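So I went door knocking on the weekend, which is a sentence I never thought I'd type. The Skallcombe council by-election is in February and I'd signed up in a fit of neighbourly feeling after the Hustberg Road meeting, the one where they told us the library was losing its evening hours.

They gave me a clipboard, a hat and a list of 116 doors. I got through 40! A lot of people weren't home, or were home and had the cricket on very loudly. One bloke kept me on the porch for 22 minutes about bins – fair enough, his hadn't been emptied since before the holidays – and then told me he votes in the next ward over.

What surprised me was how few people knew there was an election on at all. Last time this seat was decided by 349 votes, and I reckon I could find that many undecideds between the Winska Street shops and the oval. 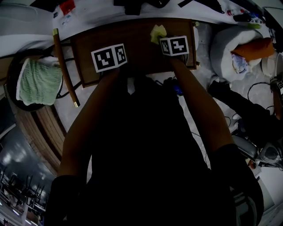 Anyway, I'm going back out next week with better shoes and a water bottle. I still haven't done the Debnath Avenue end, and I'm told it's all hills and dogs. If you live up there, please be kind, and please check your enrolment while you're at it. The early voting centre opens at 8 am and the parking is terrible.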